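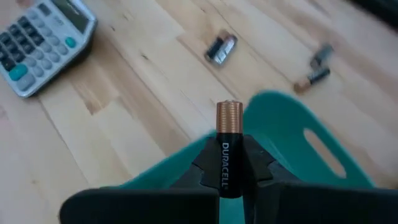 4.2 Keeping used batteries at home

The postal survey went to 2590 addresses in Pindside and Brivosside. Both towns have kerbside collection for paper, glass and food waste, but batteries have to be taken to a shop or to the council site at Narnex. We asked what people did with a battery once it stopped working in the thing it was bought for, and where it was at the time of filling in the form.

The most common answer in both towns was that it was still in the house. Kitchen drawers were named more often than any other place, followed by jars, biscuit tins and the shelf by the back door. Fewer people said they put batteries straight in the bin, although this answer is likely to be under-reported. Respondents who had lived at the same address for a long time were more likely to have a store of old batteries, and several wrote in the margin that they did not know how long it had been there.

The question was limited to single-use cylindrical cells of the ordinary household kind (Figure 2, a Duracell cell with a copper-coloured upper part and a black casing). Button cells, power tool packs and phone batteries are left out. They are covered by different rules, and in the pilot people tended to answer for one type while thinking of another.

Follow-up interviews were held with 30 households in April. Ginette Vidal and Maëlys Mallet carried them out in people's homes, usually in the kitchen, and asked to see where batteries were kept. In many homes new and used batteries shared a container. Some people marked the used ones with a pen or a rubber band. Others tried them one after another in a torch or a remote control when they needed one, and put those that failed back with the rest. One woman in Brivosside described this as "sorting them by accident".

Mixed storage matters for collection. A household that is unsure which of its batteries are spent will hold on to all of them, and the amount brought to a collection point is then a poor guide to the amount used. Earlier work on the Kingi scheme (Poulain and Sabatier) treated a low return as a sign of disposal in general waste. Our interviews suggest that part of the gap is simply delay. We cannot say how large that part is, as we did not weigh what was in the drawers.

Distance to a collection point had less effect than expected. People living within 1000 metres of a participating shop were no more likely to have returned batteries in the past year than those further away, and a number of them did not know that the shop took them. The boxes are often behind the till or beside the photocopier. Where an interviewee did return batteries regularly, it was nearly always on a trip made for another purpose, most often the weekly food shop. Section 4.3 looks at these trips in more detail.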